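Count the Bottle That Was Lying Down

Most papers on robot manipulation report one number. The robot was asked to do a task so many times, it did it so many times, and the ratio goes in the abstract in bold. I reviewed a stack of these in November, and by the end I had stopped reading that number first. I went looking for the paragraph that says how the object was placed before each trial. In most of the papers it was one sentence long. In two of them it wasn't there.

My argument is a small one. The starting position of the object is part of the result, and a success rate printed without it can't be compared with any other success rate.

Take the tabletop bottle task, since everybody runs it. Pick up a plastic bottle and put it somewhere. Standing up, a bottle offers a hand the same shape from every side. The approach can come from the left or the right and the fingers close on the same cylinder. Lying down, the bottle has a direction. The palm has to line up with it or come over the top, the table is in the way of the lower fingers, and a light bottle can roll when it gets nudged. People in the field know this. It rarely makes it into the tables.

Our group at Idthorpe reran an old comparison last year to see how much it mattered. Two grasping policies, which we called Assefa and Fitov after the two students who trained them, had been published within a few months of each other. On the original numbers Fitov was the clear winner. Bontu Ambaye wrote a protocol with 102 starting placements for each policy, fixed in advance and drawn on a map of the table, so that nobody running a trial got to choose. She split them evenly between upright and lying down. With the bottle upright the two policies were nearly tied. With it on its side, Assefa succeeded 29 times out of 51 and Fitov 12. The original ranking had come from a test set in which the bottle was almost always upright.

Neither student had cheated. When you reset a trial by hand, you put the bottle back the way you would put a bottle back, and that is standing up. You also put it near the middle, where the arm reaches well. Do that all afternoon and you have built a test that suits your robot without making one dishonest decision.

The usual objection is time, and Urs Haslinger made it to me at length when I gave a talk on this at Grullgate. His lab has one two-armed robot and a lot of people who want it. A placement map slows down every reset, and he would sooner have more trials than tidier ones. I understand that. But our map added 15 seconds to a reset once people were used to it. More trials from a narrow set of placements give you a more exact estimate of a thing that wasn't the question.
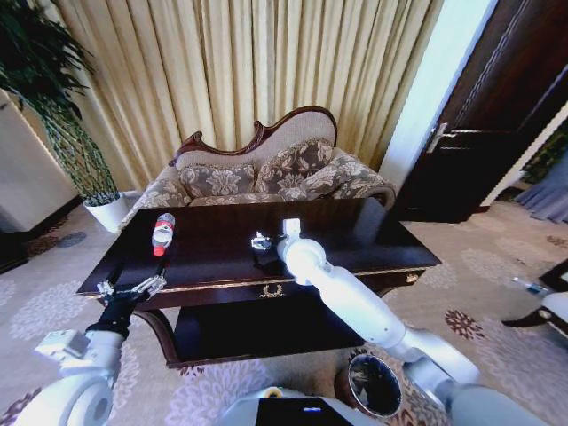
He had a second objection that I think is better. A fixed map can itself become something people tune to. If every lab uses the same placements, sooner or later a policy will be good at those and poor a hand's width away. I don't have a full answer. We redraw the map for each study and publish it with the results, and we keep the mix of poses the same. That makes studies less directly comparable than a shared map would, but a reader can at least see what was tested.

I would also like to see the room reported. A lab bench with a matte top and even light is an easy place to find a clear plastic bottle. A polished table in a furnished room is harder, because dark gloss reflects and clear plastic picks up whatever is near it. We didn't separate that effect in our study, and I can't say how large it is. We ran every trial on a single table, and I'd count that as the main weakness of the work.

None of this needs new equipment. A sheet with the placements on it, a column in the results for each pose, and a line about the table and the lighting would cover most of it. As a reviewer I now ask for all of those. So far one author has refused, two have sent the numbers, and one wrote back that the split had changed which of her own methods she wanted to keep working on.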